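Vimstead Table Tasks — README

Version of 09/08/2023
Maintained by Omar Srour and Silvana Nogueira

What is inside

Vimstead is a collection of short recordings about small things on a table: flat pieces that are stacked, spread out, turned over and put in order. We started it in March, when Silvana needed material on overlapping objects and could find only boxes and cups. Flat soft-looking shapes are more difficult, as one piece hides most of the next one.

The collection has 1,523 recordings in 4 groups:

stack — pieces are put one over another, in a staggered column or straight
spread — a column is opened until every piece lies alone
sort — pieces are separated by color or by length
mixed — two of the above, one after the other

Of these, 958 belong to the stack group. The other groups are smaller and we know that the balance is not good. Please take this into account if you train on everything together.

Files

Each recording has its own folder with the pictures, a text file with the instruction, and a text file with notes. The notes are written by hand and sometimes very short. The folder names follow the order of recording, so a higher number does not mean a more difficult task.

Words we use

"Piece" is any flat item in the set. "Stick" is a thin long item. "Column" is three or more pieces which overlap. In older notes you may still find "pile" — please read it as "column". We did not correct these notes, in order to keep them the same as in the Geltance release.

Known problems

In the sort group, two annotators understood "by length" differently. Omar has checked the first half only.
Some instructions say "left" from the side of the person who wrote them. We are still repairing this.

Contact

Write to the Herside list and put Vimstead in the subject. We normally answer in a few days.

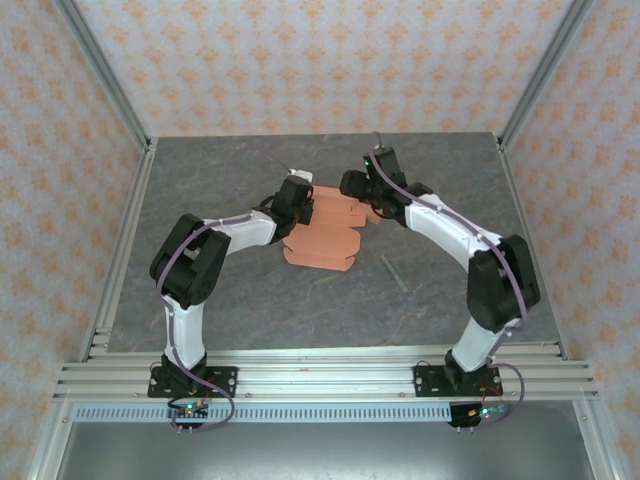
Can I use only the stack group, without downloading the rest?

Each group is packed as a separate archive, so you can take stack alone. Please download also the small file with the list of words, as the notes refer to it.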